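27 Sep 2022

Water softener, day 2. The pressure drop between the street valve and the kitchen tap is still there, so the resin bed was not the cause. I ran the bypass for an hour this morning with the same result. Hardness at the inlet came out at 295 on the strip scale, against a card from Ondeo that stops at 500. The outlet strip barely changed color, so the unit itself is doing its work.

Bench tidied before lunch. Tape now has its own compartment in the black tray.

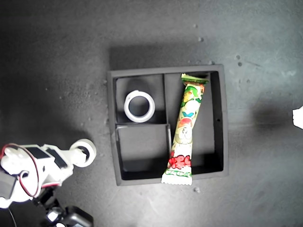
Afternoon: the pre-filter

Shut off the supply, opened the drain cock, waited for the gauge to fall to zero. The housing is a Brurus and needs the wide strap wrench – the narrow one slips on the ribs. The cartridge dates from June and was brown along its whole length, darker at the bottom. Fine grit in the bowl, plus a few flakes that look like pipe scale. I rinsed the bowl, wiped the O-ring seat and greased the ring with silicone.

The threads on the outlet side had been taped in the wrong direction, probably by whoever fitted the unit. Stripped them, cleaned them with a nylon brush and rewrapped clockwise, keeping the first thread bare. Hand tight, then half a turn.
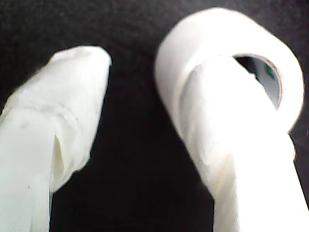
Sánchez

Evening readings. Supply back on at six, opened slowly with the kitchen tap running to clear the air. One drip at the outlet joint, gone after a further eighth of a turn. Paper towel left under it overnight.

Pressure at the tap is up but still short of what I measured in the spring. The remaining suspect is the check valve, which is original to the house.

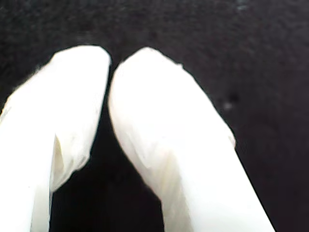

The Codisham supply shop lists two check valves in my size, one brass and one plastic. Brass, if the face-to-face length matches. I need to measure the old one in place before ordering, and the tape measure is in the car.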